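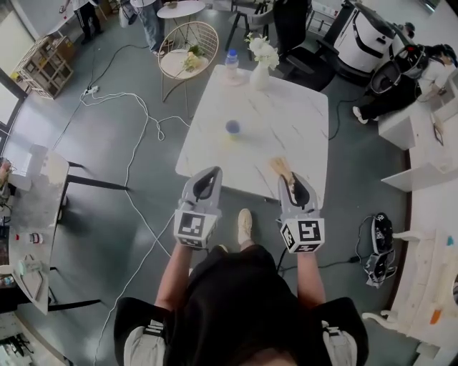 Robot learning papers still report the number of demonstrations as if it told you how good the data is. I think the field should stop doing that, and the Vikis results are the best argument I have seen so far.

The Vikis group collected its training data with hand-held grippers. A person does the task with one in each hand, and the recorded motion is later used to train a policy for two robot arms. It's cheap and fast, and people get good at it within an hour or so. Xiomara Bellamy's team gathered 300 demonstrations of a tabletop task that way, then went back and threw out every one in which a marker was lost from view during a grasp. That left 246. The policy trained on the smaller set did better on the real arms.

They then cut the set again, to 125, keeping only demonstrations from the 8 people with the steadiest hands. Performance dropped. Bellamy's reading is that the steady people all moved alike, so the policy never saw anyone recover from a poor approach. I agree with her, although the paper doesn't test it directly and should have.

Verna Baptiste, who works on the Burska arms, has objected that filtering hides a hardware problem. Better tracking would save the lost demonstrations. That's true, and labs with money for it should go ahead. Most of us will be using printed markers for a while yet.

What I would ask of authors is small. Report how many demonstrations were recorded, how many were kept, what the rule was, and how many people did the collecting. Stelovska already does this in an appendix. It belongs in the main table, next to the success rate.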